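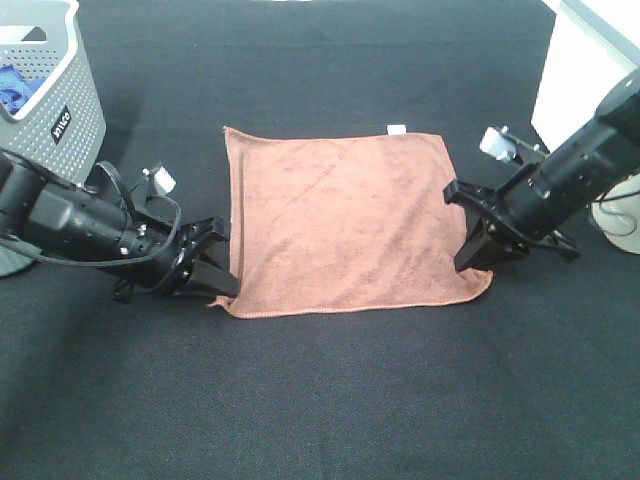 Changes to linen and towel services at Harnik House

Residents and families are advised that the laundry arrangements at Harnik House will change from the beginning of March. The changes follow a review of the linen contract, which had been in place in much the same form since the Gunwood wing was opened, and they apply to all 46 rooms across both floors.

Under the new arrangements, bed linen and bath towels will continue to be supplied and laundered by the residence. Sheets will be changed weekly, or sooner where required, and bath towels twice a week. Personal clothing will be collected from rooms before 9 am on the day shown on the card inside each wardrobe door, and will ordinarily be returned the following afternoon.

Residents who prefer to use their own towels, face washers or cleaning cloths remain welcome to do so. All such items must be labelled with the resident's surname and room number. Iron-on labels may be ordered at reception in packets of 12, and staff will attach them on request. Labels should be placed beside the manufacturer's care tag so that both can be read when the item is sorted.

Families are asked to note the following when purchasing items for a resident. Microfibre should be washed separately from cotton, as it collects lint, and should be dried on low heat without fabric softener. Woollen garments and anything marked for hand washing cannot be accepted by the general laundry – these may be left with Ms Naa Acheampong, Laundry Coordinator, who will arrange for them to be treated separately. Electric blankets and heated wraps are not to be placed in the laundry bags under any circumstances.

The residents' laundry on the ground floor of the Rilomura wing will remain open for those who wish to do their own washing. It has been fitted with 2 new front-loading machines and a lower folding bench, and the clothesline in the adjoining courtyard has been restrung. The room is open from 7 am until 8 pm. Detergent is provided at no charge.

Unclaimed clothing is held in the linen store for three months. At the last stocktake 115 unlabelled items were on hand, chiefly socks, singlets and cardigans. These will be set out in the Atinga Room throughout February, and families are encouraged to look through them when visiting. Items remaining after that time will be donated.

There is no change to fees as a result of these arrangements. Enquiries may be directed to Mr Nigel Lightfoot, Residential Services Manager, through reception. Printed copies of this notice in large type are available at both nurses' stations.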